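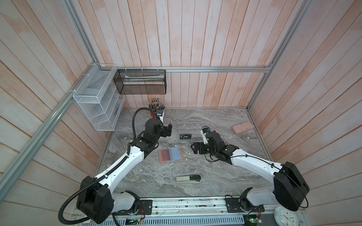
The Card from Leemans

Raymonde Paquette kept the shop on the corner for thirty years before she let anyone else open it in the morning. The key went to Fenna Brouwer in March, on a loop of green string, with a list of instructions written on the back of a delivery note. Lights first. Then the radiator. Then the bread order, by phone, before 6.

Fenna was twenty-four and had worked at the Kovow warehouse until it closed. She knew how to stack and how to lift, but she had never used a cash drawer that had to be kicked.

"Left corner," Raymonde said. "Not hard."

On her second morning a man came in before the bread did. He had a long gray coat and he stood by the soup cans for a while without picking any up.

"Is Mrs. Paquette here?" he said.

"She comes in at ten now."

He thought about that. Then he put a card on the counter. It was a membership card from Leemans, the old department store by the river, and the number on it was 693. The name was Jelle De Bruijn.

"She lent me some money on this," he said. "A long time ago. I said I would come back for the card, but she gave it to me anyway, so I've had it the whole time. I'd like her to have it until I've paid."

"How much was it?"

"900."

Fenna had 115 in her own account and rent coming. She looked at the card again. One corner was worn soft.

"You could wait for her," she said.

"I have a bus."

He left it there, bought a box of matches, and went out. The bread came. Fenna put the card in the drawer under the coins, then took it out again and put it in her apron, because the drawer was open half the day.

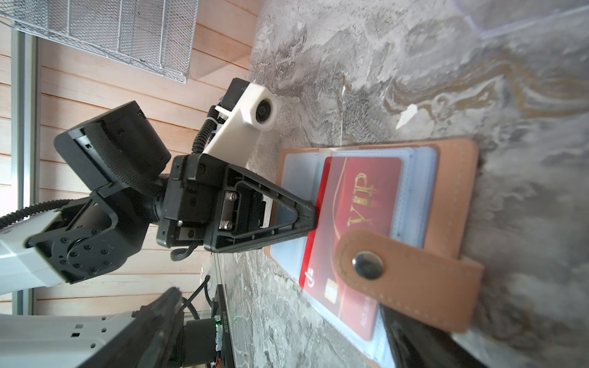
Ten O'Clock

Raymonde came in at five past, shook out her umbrella, and checked the radiator with her palm. Fenna gave her the card and told her what the man had said.

Raymonde read it at arm's length. She did not have her glasses.

"De Bruijn," she said. "He was going to open a bicycle shop. Jolien Nijs was going to do the books for him. They had the sign painted and everything."

"Did it open?"

"For one summer."

She sat down on the stool behind the counter, where she hardly ever sat. A woman came in for stamps and Fenna served her. Then Zanele Cele from upstairs came in for milk and stayed to complain about the pipes, and Raymonde said yes, yes, she would call the landlord, and kept the card in her hand the whole time.

When the shop was empty again, Fenna asked if she wanted the money.

"I wrote it off," Raymonde said. "I had it in a book and I crossed it out. That was the year my husband was sick." She turned the card over. "He came to the funeral. He stood at the back. I thought, if he comes up to me he'll talk about the money, so I went out the side door."

Fenna didn't know what to say to that. She straightened the newspapers.

"Which bus?" Raymonde said.

"He didn't say. He went left."

"Left is the hospital or the coast." She got up and put the card on the shelf behind her, upright against the tin where she kept the spare keys. "He'll come in early again, if he comes. You'll be here."

"What do I tell him?"

"Tell him ten o'clock. Tell him I'll make coffee."

The next morning Fenna did the lights and then the radiator. She called in the bread order. Then she moved the stool around to the customers' side of the counter and unlocked the door.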